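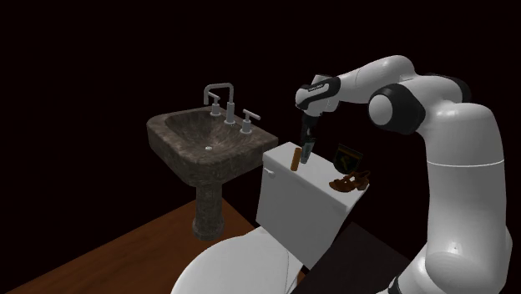

Figure 2. Simulated bathroom scene from the Rurnoda set. The gripper is positioned at the dark grey object on the tank lid, with three other objects close by.

4.2 Picking from narrow supports

Tables and counters make up most of the support surfaces in earlier simulated picking tasks. They are wide, and a planner can usually find a free approach from several sides. The Rurnoda set adds 13 scenes in which the support is small and raised, such as the lid of a toilet tank (Figure 2). Objects are drawn at random from the Kurkura asset library without regard to room type, so a sandal may share a lid with a bottle-like object. Walls and ceilings are left out of the render. We found in early tests that they slowed rendering and had no measurable effect on grasp scores.

Each episode starts with the arm in a fixed rest pose. The policy receives one target label and must lift that object clear of the support. An episode fails if any other object falls to the floor, or if the arm touches a fixture with a force above the limit given in Section 3. Sink and toilet meshes are treated as rigid and fixed.

We compare two policies. Blomqvist plans a full path before moving and does not replan. Prullska uses the same grasp proposals but updates the path at every control step. On tank lids, Prullska completed over 70 percent of episodes, while Blomqvist fell well short of that on the same seeds. Most of the gap comes from the last part of the descent, where the fingers pass between neighboring objects – small errors in the estimated pose are enough to push a light object off the lid.

Top-down grasps were chosen far more often here than on tables. Side grasps remained possible near the front edge of the lid, but the planner rejected many of them for contact between the forearm and the faucet. Results for all supports are given in Table 2.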